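Chapter 4
Play and Early Learning in the Home and Classroom

Chapter Outline
4.1 What Counts as Play
4.2 Pretend Play and Its Materials
4.3 Choosing and Storing Playthings
4.4 Play with Others
4.5 Observing Play

Key Terms
pretend play, parallel play, prop, open-ended material, play script, object substitution

Opening Case

It is a Monday morning at the Kurnetti Child Center. Wilma MacLeish, the lead teacher in the four-year-old room, is sitting on a low chair near the play kitchen with a notepad on her knee. Two children are making soup. One of them, Oto, stirs with a wooden spoon and says the soup is for the baby. The other child wants it to be for a dog. They argue for a minute and then agree that the dog and the baby will both eat, but the dog has to wait outside. A third child stands at the edge of the rug and watches. After a while she picks up a bowl, carries it to a spot a few feet away, and begins to stir in it with her finger.

Wilma writes down what each child said as closely as she can. She does not suggest a different ending to the argument, and she does not ask the third child to join in. Later in the day she goes over her notes with Eilidh Mowat, a student teacher, who asks why she stayed out of it. Wilma answers that the children were already doing the work. They had a plan, they had a disagreement, and they found a way to go on playing.

Keep this case in mind as you read. You will return to it in Section 4.5, where you will practice writing an observation of your own.

4.1 What Counts as Play

Play is hard to define, even though most adults feel they know it when they see it. In this book, an activity is called play when the child chooses it, when the child can stop or change it, and when doing it matters more to the child than finishing it. A child who fills a bucket with sand and dumps it out again is playing. A child who fills the same bucket because an adult asked for help may or may not be.

Play changes with age. Babies play with their hands, their feet, and the faces of the people who care for them. Toddlers carry things, drop things, and put things inside other things. Many two-year-olds play beside other children without playing with them. This is called parallel play, and it remains common well into the preschool years. The girl with the bowl in the opening case is an example.

4.2 Pretend Play and Its Materials

Pretend play usually begins in the second year. At first the child acts on his or her own body, such as by drinking from an empty cup. Soon a doll drinks too. By age three or four, many children can follow a play script, a loose series of events they know from daily life. Cooking, shopping, going to the doctor, and putting a baby to bed are common scripts.

A prop is any object used to support the script. Some props look like the real thing. Others are plain and can stand for many things: a block may be a phone, a piece of bread, or a bar of soap. Using one thing to stand for another is called object substitution. Younger children tend to need more realistic props, while older children can manage with less. A good kitchen set for a mixed-age group has some of each.

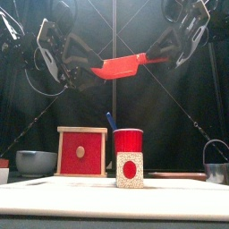
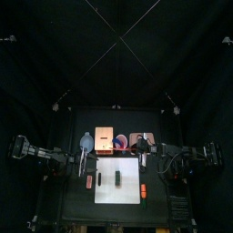 Figures 4.1 and 4.2. Props for a cooking script: a red toy knife (4.1); a white cutting board, a toy carrot, and a small green block (4.2).

4.3 Choosing and Storing Playthings

A classroom does not need a large number of toys. Children play longer when they can see what is available and reach it without help. Low open shelves work better than deep bins, where small pieces sink to the bottom and are forgotten.

Before adding a plaything to a room, check it for loose parts, sharp edges, and peeling paint. Consider whether it can be washed, and whether more than one child can use it at a time. Table 4.1 lists the checks by age group. Items that fail any of them should be repaired or removed before children arrive.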